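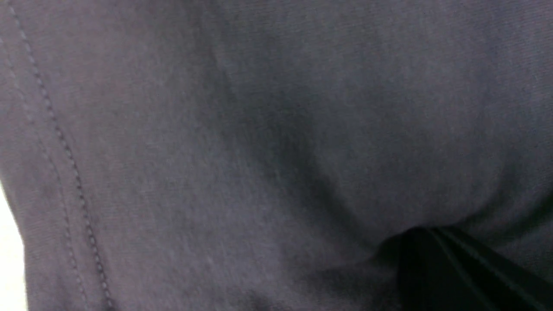 Historic Buildings Register > Help & Fixes > Dates and architects

Old bank on Custom Street showing the wrong build date (and the wrong architect) — SOLVED, mostly

Hi all, opening this as a ticket and I'll keep adding to it as I go, so whoever runs into the same thing next has something to read. I look after the Brolora town register, the one that covers the shops, banks, warehouses and so on. We moved it into Samenance in June and I've been poking at it in the evenings ever since.

The problem: I pulled up the old savings bank at the corner of Custom Street to check something for a walking tour, and the record says the whole building was designed by Boström and put up in the 1890s. That's wrong! Boström only did the side extension, the three bays with the rounder windows and the fancier keystones. The main front is a good twenty years older and it's by somebody else, whose name has vanished from the page altogether. Anyone standing across the street can see the join, the stone is a different color and the string course doesn't quite line up.

What I expected: two building phases, each with its own date and its own architect.
What I got: one phase, the later date, Boström credited with everything.

First things I tried, none of which helped:

- Logged out and back in. Same.
- Rebuilt the search index. Took forever, same.
- Typed the right date in by hand. It held until the overnight refresh and then went straight back to the extension date.

That last one was pretty annoying, I'd told the walking tour people it was fixed.
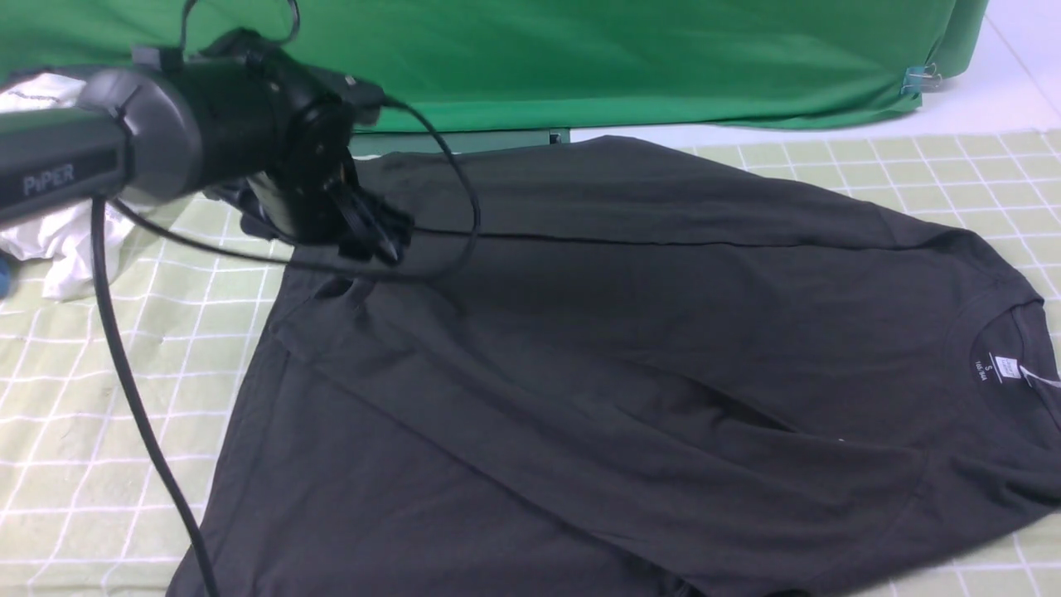 Update, next evening. I went looking to see whether it was only the bank, and of course it isn't. The corn exchange is wrong, the old hotel by the bridge is wrong, and the Methodist hall has been handed to whoever put the porch on it. I ran a report on everything where the architect field is Boström and got a list way too long for a firm that was only in town a short while. Poor Boström would be thrilled — half the main street!

So I widened the report. Out of 1,434 buildings in the register, 163 have a build date that doesn't match the earliest date in the notes. All of them are buildings that got extended or refronted at some point. The plain ones that were built once and left alone are fine, so the dates as such are coming across OK and it's only the layered ones getting squashed.

I also checked the paper. We still have the Pruken survey cards in their drawers (the survey the whole register was typed up from, for anyone new) and the card for the bank is perfectly clear. Original architect on the top line, then a slash, then "addl. bays, Boström" with the second date. The typist copied it exactly, slash and all. So the typing is off the hook and so is the survey.

Somebody in the comments on my last ticket suggested the accented letter in Boström was tripping things up. I did test that, I made a dummy record with a plain o and it broke in just the same way. Good thought though, and it did turn up a handful of records where the name comes out with a question mark in the middle, so I'll do those separately.
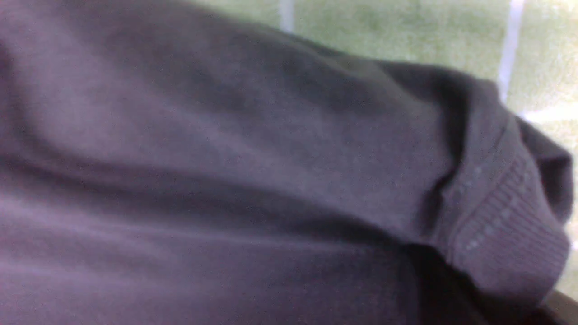 Dark charcoal-gray fabric seen close up, with a long crease across it.

Update, weekend. Found it, I think. When Samenance reads a field with a slash in it, it treats the slash as "or". So "first date / second date" gets read as one uncertain date with two candidates, and there's a setting buried under Import Rules, then Conflicts, that says which one to keep. Ours was on "most recent". The same rule covers names, so the last architect listed wins and the earlier one gets dropped from the public page. He's still in the raw text, thank goodness, nothing has been lost.

Here's what I did, in order, in case you need to copy it:

1. Took a full export first and put it somewhere safe. Please do this, the undo button does not cover import rules.
2. Turned off the overnight refresh.
3. Went to Import Rules > Conflicts and switched "most recent" to "split into phases". It's grayed out until the refresh is off, so if you can't click it, go back a step.
4. Re-ran the import on a batch of 30 as a test, with the bank in it.
5. Checked those by eye against the cards.
6. Ran the rest, and turned the refresh back on.

The test batch came out nicely apart from two. One was a warehouse where the card has a slash in the address (it's a double house number) and Samenance cheerfully gave it a second building phase. The other was the courthouse, where the slash really did mean "or", as the survey people couldn't settle on a date. I put both back by hand and ticked "lock record", which does survive the refresh. Wish I'd known about that tick box on the first night!

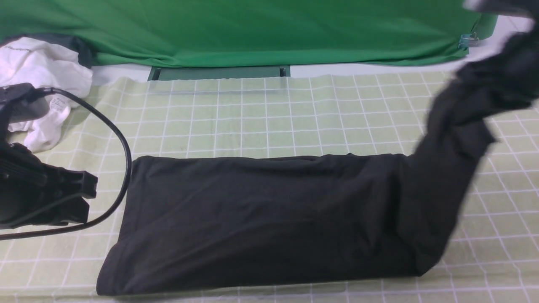
Friday 9th September. Refresh ran overnight and the fix held. The bank now shows its two phases, oldest first, and the first architect is back on the public page where he belongs. Corn exchange good, hotel good. The Methodist hall has its porch as a separate phase, which looks a bit grand for such a small porch, but it's correct.

Still open, and I'd be glad of help with any of these:

- The map pins color themselves by the newest phase, so the bank still shows up with the 1890s lot. I can't find a setting for it anywhere.
- Names with the question mark in the middle. Going through those one at a time.
- Demolished buildings. If a front was kept and the back pulled down, "split into phases" marks the whole thing as gone. I've only seen it on the brewery so far but there must be more.
- Printed plaque texts still pull from the old export. Don't send any to the engraver yet, please.

I'm changing the status to solved for the dates and leaving the map pins as their own ticket. If your town used the Pruken cards too, check your slashes before you import.

Related tickets
Map pins ignore first building phase
Accented names display with a question mark
How to lock a record before refresh
Street renumbering and double house numbers
Kept front, lost back: how should we list it?
Adding a mason or builder when no architect is known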